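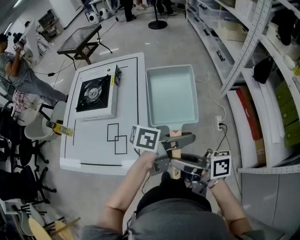 Pan with a mint-blue inside and a light wooden handle.

Jelier Single Trip travel cover, reviewed 3/7/26

Bought this for a fortnight away in February, two adults, one of us with asthma. Quick write up while I still remember it all.

Price first. £66 for the pair of us with the asthma declared. Omia wanted more for less baggage cover, and Yang's site crashed twice at the medical questions so I gave up. Jelier's form was quick. Plain questions, no phone call needed, documents in my inbox before the kettle boiled.

Excess is the catch. Looks low on the quote page but it's per person, per section. So a lost bag and a doctor's visit on the same trip and you pay it twice. It does say so, page 2 of the wording, smallish type. Read it.

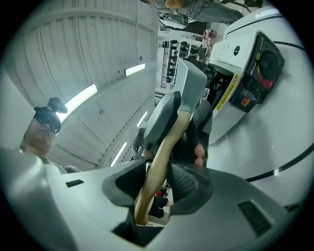

Clelletti Social Club, Travel & Money Section

We did have to claim. Chest infection, day four, private clinic, bill came to £349 with the antibiotics. Rang the emergency line first as you're told to. Answered in a couple of minutes, nice woman, gave me a reference and said pay and claim back. Fine.

Claim form less fine. Uploads only take PDFs, so photos of recipts have to be converted. Then they asked for the GP summary, which I'd already sent. Sent it again. Silence for around a fortnight, then £267 landed in the account with the excess taken off. Correct to the pound, no arguing. The letter explaning it turned up after the money.

Good: price, medical screening, the phone line.
Not so good: excess per section, upload page, nothing to tell you where your claim has got to.

Gadget cover is extra and not worth it imo, check your home insurance. Cancellation only starts from the day you buy so don't leave it till the week before like we did.

Would buy again for a short trip. For anything longer I'd want a quote on their annual one, haven't tried it. Four stars.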